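件名:Re: 手持ちグリッパ一式の評価について(照会)

共同利用機器連絡会 各位

平素よりお世話になっております。機器評価担当のオライア・マリンです。8月にご照会のありました件につき、下記のとおり回答いたします。

> Thulani Khumalo 様より:
> Bukance社の手持ちグリッパ一式について、購入の可否を検討しております。
> 小物や透明な部材を扱う作業に適するか、また貸出契約の条件について、
> 評価担当のご所見を伺いたく存じます。

1. 指先部について
標準の指先は内面が平らな黒色のブロックで、交換用は3組まで付属いたします。薄い透明部材は木目の机上では輪郭が判別しにくく、手先カメラの映像のみで位置を合わせる作業には習熟を要するものと考えます。

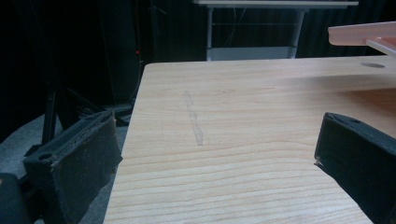
図1 手先カメラから見た机上の透明部材

2. 作業範囲および操作性について
左右一対での使用を前提とした製品であり、卓上の軽作業であれば範囲に不足はございません。
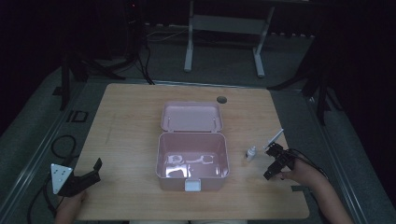 操作者の負担につきましては、長時間の連続使用を避けるべきとの意見が評価者から出ております。本体は片手で保持できる大きさですが、配線の取り回しに注意が必要です。右手側ではケーブルが手の甲の上を通っており、白い細棒のような軽い物をつまむ際にも、手首の向きによっては配線が気になる可能性がございます。左手側の外側に付く白い三角形のマーカー板についても、机の角などに当てないよう、利用者への周知をお願いいたします。

3. 契約条件について
代理店Stollitzの提示では、貸出契約は500時間単位、保守点検は開閉2000回前後ごととなっております。点検費用の負担区分が見積書に明記されておりませんので、契約前に書面でのご確認をお願いいたします。

4. 所見
当面は購入を見送り、貸出契約による試用を継続することが妥当と考えます。透明部材を主に扱う部署におかれましては、敷物の色を変えた条件での追加試験をご検討ください。比較対象としておりましたCadum社の製品は、見積書が未着のため今回の回答には含めておりません。

ご不明の点は、当方またはSaturnino Villalobosまでお問い合わせください。

機器評価担当
オライア・マリン

このメッセージを印刷する | メールで転送する
当サイトでは利便性向上のためCookieを使用しています。
お問い合わせ | © 共同利用機器連絡会 | ページの先頭へ戻る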